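Equipment Planning Meeting – Minutes

Mar 31, 2025
Raltby site, upstairs meeting room

Present: workshop lead, purchasing, data and software, floor safety, finance (joined for items 2 to 4)
Apologies: training

1. Minutes of the last meeting

Accepted with one correction. The Timetari quote was recorded as including shipping. It did not include shipping.

2. Second arm cell

Purchasing presented the revised Timetari offer, quote 3006. The price of the arm has come down and the price of the controller has gone up, so the total is close to where it was before. Finance asked what had changed in the controller. Purchasing had put the same question to Timetari and was sent a brochure.

The workshop lead still wants the second cell ordered before June. Data and software did not support this. The first cell sat idle for much of the winter for want of demonstrations to train on, and a second arm would wait in the same line. The workshop lead replied that the idle time was partly down to a failed power supply. This was accepted as partly true.

Finance will not release money for the cell on the present case. The case should be rewritten with actual hours run on the first cell, taken from the log and not from memory.

Decision: deferred. Purchasing to ask Timetari to hold the price and to get the answer in writing.

3. Hand-held grippers

Request from data and software for 9 more pairs of hand-held grippers with marker cubes, plus spares. The argument is that people can record tasks with these without tying up an arm, and that they cost far less per station.

Finance asked why the number is nine. The answer was that nine is what fits in the recording area. Floor safety doubted that nine fit in the recording area – the plan shows the tables but leaves out the people and the cables.

Wukness and Babić have both quoted. Wukness is cheaper per pair but sells the straps and cables separately, and its lead time has moved twice. Babić includes them, with a one-year warranty that excludes the finger linkages. Several people pointed out that the linkages are the part most likely to break. Purchasing will ask whether the exclusion can be dropped or priced.

Data and software quoted the Babić sales sheet, which promises 200 usable recordings per person per shift. The meeting did not believe this figure and asked that it be left out of the business case. Our own number should be used, even if it is poor.

Decision: 3 pairs approved from Babić as a trial, subject to the warranty answer. The other pairs to be looked at again when the trial numbers are in. Data and software noted that they consider this too few.

4. Consumables and small items

Replacement straps, printed marker faces and cable ties to come out of the workshop budget. Finance does not want to see these as capital items again.

The request for a label printer was turned down. There is one in the stockroom.

5. Cables and floor space

Floor safety wants overhead cable drops priced before any new station opens. The workshop lead thought floor covers would do and are much cheaper. Floor safety said covers were bought last year and asked where they are now. The workshop lead will look for them.

Both options to be priced. No station from the trial order is to be set up until one of them is chosen.

6. Actions

Purchasing – written price hold from Timetari; warranty terms from Babić; quote for overhead drops
Workshop lead – hours run on the first cell; find the floor covers
Data and software – rejected and usable recordings per shift, from our own logs
Floor safety – redraw the recording area plan with people and cables included
Finance – confirm what is left in the equipment line after the trial order

7. Any other business

The workshop lead asked for it to be minuted that waiting on the second cell may cost more in the end. Minuted. Finance asked that the rewritten case show how much more, and how that was worked out.

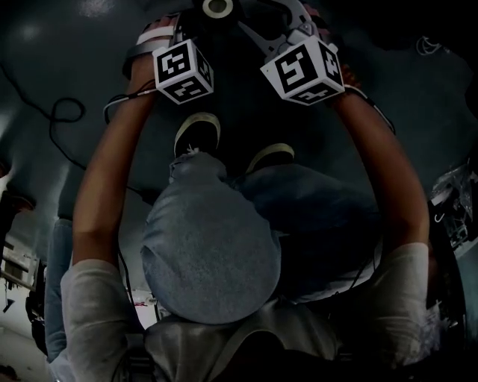
Purchasing added that the Wukness quote stays on file in case Babić will not move on the linkages. The next meeting will be set once the log figures have been sent out.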